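Road Surfaces and Street Edges
Course handout, Unit 2: Curbs, Gutters and Surface Drainage
Reading time: 7 min

Scope

This unit covers the edge of the urban street: the strip between the last wheel path and the property line. It assumes that you have read Unit 1 on pavement layers and can tell a rigid pavement from a flexible one. Hydraulic design of the pipe network is left to a later unit. Only surface flow is treated here.

The notes follow the field manual used by the Kulunard street program, with changes where the manual is out of date. Where the two differ, use the notes for graded work.

2.1 Functions of the curb

A curb holds the edge of the pavement in place, marks the limit of the traveled way, and forms one side of the gutter channel. It also gives some discouragement to vehicles leaving the road, but a curb of normal height is not a barrier and must not be entered as one in a safety assessment. A passenger car will mount a 6-inch vertical curb at moderate speed.

Curbs are classed by face shape.

Vertical curb. Face within a few degrees of plumb. Height 6 to 8 inches. Used where sidewalks adjoin the roadway and where parking is to be kept off the walk.

Sloping curb. Face inclined, height 4 to 6 inches. Can be crossed by emergency vehicles. Used on medians and at the outer edge of shoulders.

Low curb. Height under 4 inches. Common on older streets that have been resurfaced without milling, where each overlay takes some of the exposed height. Also built on purpose at driveways and in narrow streets where vehicles must pull partly off the lane.

Reveal is the exposed height of the face measured from the gutter line. It is the dimension that matters for drainage, and it is seldom the dimension on the original drawing. Measure it in the field.

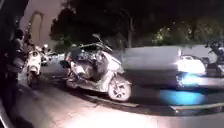
Reveal controls the depth of water the gutter can carry before it overtops onto the walk. For a triangular gutter section with a uniform cross slope, the depth at the curb equals the spread multiplied by the cross slope. A spread of 8 feet on a 2 percent cross slope gives a depth of 0.16 feet, or just under 2 inches. With a low curb such as the one under the front wheel of the wrecked scooter, the depth of flow has to be checked against the measured reveal before any spread limit is applied, and in many cases the reveal governs. Objects standing in the gutter line reduce the section further. A tire, a fallen branch or a bag of leaves raises the water surface on the upstream side, and a survey made on a clear street will not show it.

2.2 Cross slope

Cross slope moves water from the crown to the gutter. Typical values are 1.5 to 2 percent on paved lanes. Values below 1 percent leave ponding in wheel ruts. Values above 4 percent cause trouble for cyclists, delivery carts and high loads, and should be used only on curves with superelevation.

Older streets often have a parabolic crown. The slope is close to flat at the center and steep at the edge. Treat such a section as two or three straight segments and take the slope nearest the curb for gutter calculations. Do not average across the full half width. Averaging will overstate the spread and understate the depth, and both errors carry into inlet spacing.

2.3 Longitudinal grade

Minimum gutter grade is 0.5 percent for new concrete gutter. With careful construction 0.3 percent can be made to work, but settlement of a fraction of an inch will produce a standing pool. In the Isley district, where the ground is level and the fill is soft, 0.3 percent gutters were laid for 17 years before the practice was dropped.

On steep streets the problem is reversed. Flow is shallow and fast, and much of it passes straight over a grate inlet. Use a longer grate, a combination inlet, or a local depression at the inlet throat.

2.4 Gutter flow

The modified Manning equation for a triangular section, in customary units, is

Q = (0.56 / n) × Sx^1.67 × S^0.5 × T^2.67

where Q is flow in cubic feet per second, n is the roughness coefficient, Sx is cross slope in feet per foot, S is longitudinal slope in feet per foot, and T is spread in feet.

Values of n for use in this course:

Concrete gutter, troweled: 0.012
Asphalt, smooth texture: 0.013
Asphalt, rough texture: 0.016
Concrete gutter with asphalt pavement, smooth: 0.013
Concrete gutter with asphalt pavement, rough: 0.015

Add 0.002 to any of these where sediment collects.

Worked case. A street in the Mohamedi area has a smooth asphalt surface, cross slope 0.02, grade 0.01 and an allowed spread of 8 feet. Sx^1.67 is 0.00145. S^0.5 is 0.1. T^2.67 is 258. The leading factor 0.56 / 0.013 is 43.1. The product is 1.61 cubic feet per second. Depth at the curb is 0.16 feet. If the measured reveal is 2 inches (0.167 feet), the flow is contained with almost nothing to spare, and the street should be listed for milling before the next overlay.

Note that Q is far more sensitive to T than to S. Doubling the grade raises the capacity by 41 percent. Doubling the spread raises it by a factor of more than six. This is why a small loss of reveal has such a large effect on a flat street.

2.5 Frontages and walls

The edge condition on each side of the street is recorded separately, since the two sides seldom match. Three conditions are used in the inventory.

Open frontage. Sidewalk or planted strip behind the curb. Some water can leave the roadway without damage.

Built frontage. Building face at or near the back of the curb, with doors, shutters or loading openings at street level. Threshold height must be recorded. A roll-up door with its sill flush with the pavement has no freeboard, and the rubber seal on the bottom bar is not to be counted.

Walled frontage. Retaining wall or solid fence. No water leaves on this side. The wall itself may add flow from weep holes, and this should be noted even if the holes are dry on the day of the survey.
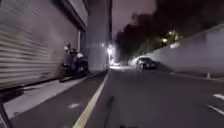
A street with built frontage on one side and walled frontage on the other needs the most care. All surface water stays in the section, and if the crown has been lost through repeated overlays the full width may drain to the built side. Take a level across the street at each threshold. In the Umuvberg survey, 53 cross sections were taken at a spacing of 50 feet, and the low point was found on the built side in 17 of them, although the drawings showed a centered crown at every station.

Eaves and ledges that drain to the street are entered as point inflows if they have downspouts and as distributed inflows if they do not. Use the roof area on plan. No allowance is made for wind.

2.6 Inlet placement

Place inlets in the following order.

1. At all low points. Add a flanking inlet on each side where ponding would reach a built frontage.
2. Upstream of every crosswalk.
3. Upstream of any reversal in cross slope.
4. Upstream of intersections, so that the gutter flow does not cross the side street.
5. At intermediate points where the calculated spread reaches the allowed value.

Steps 1 through 4 are fixed by geometry and can be completed before any flow is computed. Step 5 starts at the high point and works downhill. Carry the bypass flow from each inlet to the next one. Leaving out the bypass is the most common error in submitted work.

2.7 Field sheet

Record for each station: reveal left, reveal right, gutter width, crown offset, surface type, frontage condition left and right, threshold height if built, and any obstruction in the gutter line. Parked vehicles are marked P and are not counted as obstructions unless a tire is against the curb face. Submit the sheet in ink with the level book. The April submission follows the same format.

2.8 Problems

a. Repeat the worked case with n = 0.016 and find the spread needed to carry the same flow.
b. A gutter has a reveal of 3 inches and a cross slope of 3 percent. Find the spread at which the curb overtops.
c. Sketch the inlet layout for a 600-foot block with a single sag 200 feet from the lower end, built frontage left and walled frontage right.

Comments (3)

levelbook: In 2.4 the exponent on T should be 8/3. 2.67 is close enough by hand, but my spreadsheet differs in the third digit.

gutterline_k: For problem c, is the crown to be taken as centered? The handout doesn't say.

dry_weep: Centered was accepted last term if you stated it on the sketch. They did take points off for missing flanking inlets.

Contact the course office | © Kulunard Street Program, course materials | Back to top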